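**Sample Room Assistant, Arholm studio**

Brollix is a menswear label working out of two floors in Arholm. We make outerwear, shirts and one small knitwear line, Bravo, which goes into its third season in October. The sample room needs another pair of hands.

The job is mostly cutting and finishing. You'll cut first samples from paper patterns, sew on trims and labels, press, and keep the fabric records up to date. Before fittings you'll also help dress the models -- expect a few late evenings then.
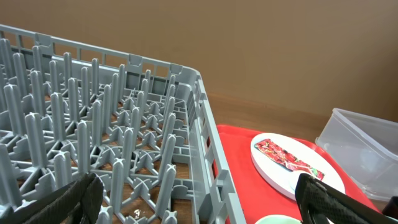
We ask for two years in a sample room or alterations shop, and steady work on an industrial lockstitch machine. Experience with coated fabrics is useful. A fashion degree is not required.

Hours are 8:30 to 5, with 14 paid days off in the first year and a clothing allowance of $2000. The contract runs for one year and can be extended.

To apply, send a resume and photos of three garments you sewed yourself to the studio, marked "Sample Room." Please say which parts of each garment you did. Applications close at the end of August -- we reply to all of them.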